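How to oil a butcher block or strip-wood tabletop

Quick one because I keep getting asked. Tables made of glued up wood strips, the kind with all the short pieces end to end. They dry out. They go gray and fuzzy and then people panic and sand the whole thing down to nothing. Don't do that yet.

What you need

Food safe mineral oil, or a hardwax oil if you want it tougher
Sandpaper, 120 and 220 grit
Lint free rags, old t-shirts are fine
Dish soap, a bucket
Painter's tape if anything is bolted to the top and you can't take it off
Gloves

I use the Takden clear oil. Dritivura is good too but it smells for days and you pay more for the can. Whatever you get, read the back. Some of them want a thin coat wiped off in ten minutes, some want longer.

Step 1 - Clean it

Warm water, small squirt of soap, wring the rag out hard. You want damp. Never soak it, the glue lines don't like it. Go over it again with clean water and let it dry overnight. Yes overnight. I've rushed this and got cloudy patches.

Step 2 - Sort out the stains

Black rings are usually from metal sitting in a wet spot. Lemon juice and salt does a few of them, leave it on, scrub, rinse. Oxalic acid does the rest but wear the gloves and open a window. Rinse that one twice.

Grease - dish soap again, then a bit of mineral spirits on a rag. Let it air off completly before you go near it with oil.

Step 3 - Sand, but lightly

120 grit only where it's rough. Then 220 over everything. Go with the length of the strips. Sanding across leaves scratches and you will not see them until the oil goes on, and then you'll see all of them. By hand is fine for a small top. If you use an orbital, keep it moving and stay off the edges.

Vacuum, then wipe with a dry rag. Then wipe again.

A word on color

Strips don't match. Sun-ja Moon emailed me in June worried her top had "gone patchy" after oiling, sent pictures, and it was just the wood. Pale strips stay pretty pale. The pinker or tanner ones go darker quicker and stand out more once they're wet with oil. Test on the underside first. If you hate it there you'll hate it on top. 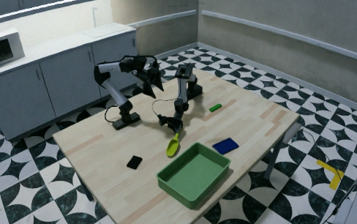
Pale beige strips with some pinkish-tan ones mixed in.

If you really want it even you'd have to stain, and stain on a mixed top comes out blotchy half the time. I'd leave it.

Step 4 - Oil

Pour a little in the middle, size of a jar lid. Spread it out with the rag, along the strips. Thin. Thinner than that. Do the edges and the end grain too, end grain drinks it so go back and give it a second pass while you're there.

Wait roughly 15 minutes for mineral oil, whatever the can says for hardwax. Wipe off everything that's still sitting on the surface. If it's sticky tomorrow you left too much on.

Do the underside as well. I skipped it on my first table and the top cupped. One coat is plenty down there.

Step 5 - More coats

3 coats for a dry top, leave a day between each. 2 if it was in decent shape to begin with. Daniyal Qureshi at the Usmani workshop goes over his with a gray pad between coats and it does come out smoother, so do that if you have one lying around.

RAGS. Hardwax oil rags and linseed rags can catch fire on their own if you ball them up. Lay them flat outside to dry or drop them in a bucket of water. Please don't skip this part.

After that

Mineral oil wants topping up every month or two, more in winter with the heat on. Hardwax once a year maybe. Flick some water on it - if it beads you're fine, if it soaks in and goes dark, time for another coat.

Flikville hardware has the pads and the small cans. Small can did my whole table with some left ovr. Put the lid back on tight, it skins over fast.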